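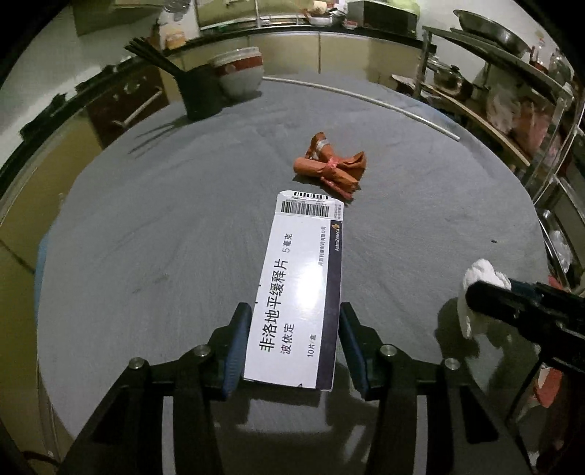 Attachment 1 – felodipine box on the round table, label end facing the kitchen.

Ticket 143
Queue: Household inventory / Putstead flat
Product: Odero label reader, Jokura stock list
Opened: May 3, 2020
Status: Closed, one follow-up item
Summary: Medicine box reads as the wrong strength in the stock list

Reported problem

The stock list for the Putstead flat shows felodipine extended-release tablets, 10 mg, 5 tablets per box. The box on the table is printed 5毫克 (5 mg) and 10片/盒 (10 tablets per box). The two numbers have been swapped somewhere between the box and the list. The wrong entry also feeds the refill reminder, so the reminder date is wrong.

Priority raised from normal to high on receipt. A wrong strength on a medicine entry is handled before anything else in the queue, including the freezer list.

Instruction sent to the household at the time of opening: go by the printed box and the pharmacy's directions, ignore the list entry until this ticket is closed. Questions about the dose go to the pharmacist. This queue only deals with what the list says.

Environment

Stock list: Jokura, shared between two phones.
Label entry: Odero reader app, text mode and barcode mode both enabled.
Storage: kitchen shelf for food, Luik drawer box for medicine.
Location when reported: round gray dining table, with the chopstick holder and the bowls.

Log

Entry 1
Asked for the text of the existing record. Received:

Name: 非洛地平缓释片
Second name: 波依定
Strength: 10
Unit: mg
Count: 5
Source: text

The name and second name match the box. Strength and count do not. The source field says "text", so the barcode was never used for this record.

Entry 2
Checked whether the record had been typed by hand. The edit history has a single event, created by the reader, no manual edits after it. Hand entry ruled out.

Entry 3
Compared the layout of the box with the order of the fields. The strength is near the top of the face and the tablet count is near the lower end. The reader takes numbers in the order it meets them and fills strength first, count second. If the box is read from the lower end, the 10 comes first and lands in the strength field.

This explains both wrong values with one cause. It does not explain why the unit came out as mg. Suspect the unit is filled by default for anything in the medicine category.

Entry 4
Test: delete the record, read the box again in text mode with the top of the lettering up.
Result: strength 5, count 10. Correct.

Test: same box turned end for end.
Result: strength 10, count 5. Fault reproduced.

Test: same box turned end for end, unit field cleared first.
Result: strength 10, unit mg, count 5. The unit is a default and is not taken from the box. 毫克 is milligrams, so the unit happens to be right for this product, but it would be filled the same way for a cream or a syrup.

Entry 5
Repeated the upside-down test 3 times under the ceiling light. Two gave the swap. One gave no strength at all and count 10. There is glare on the white part of the face at that table, and text mode is known to drop characters on shiny card. Moved the box out of the light and the blank result did not come back. Logged as a separate minor cause.

Entry 6
Switched to barcode mode and used the white label on the end of the box.
Result: no match. The reader saved an empty record under the name "unnamed item 11". Deleted.

It is not clear whether the code on that label is a product code or a store code. A store code will never match, whatever mode is used. Left open as the follow-up item.

Entry 7
Household reported a second oddity while testing. The bundle of tied sausage-like rolls on the same table is listed under medicine, with unit mg.

Cause: the category is sticky. After a medicine is saved, the next item keeps the medicine category until somebody changes it. The food item was added straight after the box. Moved it to Food / kitchen shelf and set the unit to "bundle". No other food entries affected.

Entry 8
Reviewed the rest of the medicine category for the same swap. Two more records had source "text". Both were compared against their boxes by the household and both are right. No change made.

Resolution

1. Old felodipine record deleted.
2. New record entered: strength 5 mg, count 10 per box, source manual.
3. Refill reminder rebuilt from the new record. The old reminder does not update by itself when a record is replaced – it has to be removed and set again.
4. Default unit turned off for the medicine category.
5. Sticky category turned off.

Workaround for text mode

Clear the bowls and other things to one side so that only one label is in view. Lay the box flat with the lettering upright. Keep it out of direct light. Read strength and count back against the box before pressing Save. Put the box away in the Luik drawer afterward and add food in a separate session.

Follow-up

Label code on the end of the box: find out which type it is. If it is a store code, turn barcode mode off for medicine in this household. Next review in August, together with the expiry check.

Household comment on closing

List now agrees with the box on both phones. The second phone needed a manual sync before the old reminder disappeared.

Closed.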